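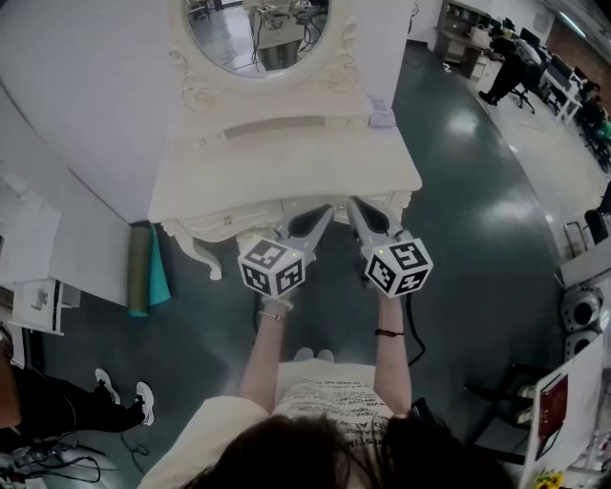
## Basketball gear at home: which tips are worth your time

I coach under-12s in Udwood and every season the parents' group chat fills up with household tricks for looking after balls, shoes and jerseys. I've tried most of them. A few do something. Plenty don't.

### Shoes

**Freezing them overnight.** The claim is that cold kills the smell. I gave a pair three nights in the chest freezer next to the peas, and they stank again by the second quarter of the next game. Pull the insoles out, stuff the shoes with newspaper and leave them somewhere with moving air. Change the paper before bed.

**Rubbing the soles with hairspray for grip.** It's tacky for a few minutes, then it picks up every bit of fluff on the court. A damp rag does a better job. Wipe the soles at home, let them dry, and keep another rag in the bag for half-time. Shoes that still slide after that have probably had it – look at the tread under the ball of the foot.

**Baking soda.** Fine, if you don't mind tipping white powder out of a size 9 for the rest of July. A spoonful tied in an old sock is tidier.

### Balls

**Dishwasher.** No. I can't believe I have to type it.

**Leather conditioner on a composite ball.** Somebody swears by this every year. Composite isn't leather, and all I got was a greasy ball. Use lukewarm water with a small squirt of dish soap on a cloth you've wrung out hard, then wipe again with plain water. Don't dunk it.

**Spit on the pump needle.** Everyone's grandfather did it. A drop of glycerine or proper valve oil is kinder to the valve. Put the needle in straight and slowly, and stop if it pushes back.

Check pressure with the drop test before you buy a gauge. Hold the ball so the bottom is level with your forehead and let go; it should come back to somewhere near your waist. Do it on concrete, as carpet tells you nothing.

### Jerseys

**Vinegar to "set" the colour.** Modern polyester doesn't need setting. I'd believe vinegar helps a bit with odour, and half a cup in the rinse did seem to, but so did hanging the things up straight away instead of leaving them in the boot of the car.

Wash them cold, inside out, no fabric softener. Keep them out of the dryer if the numbers are pressed on. Marleny Tamayo, who washes for the Florbridge side, uses the dryer on low and says she's never lost a number. I've lost a 3 and most of an 8.

### Ankle braces

Do up the Velcro before they go in the wash, or they'll eat the jerseys. Use a mesh bag if you have one. An old pillowcase with a knot in it works just as well and costs nothing.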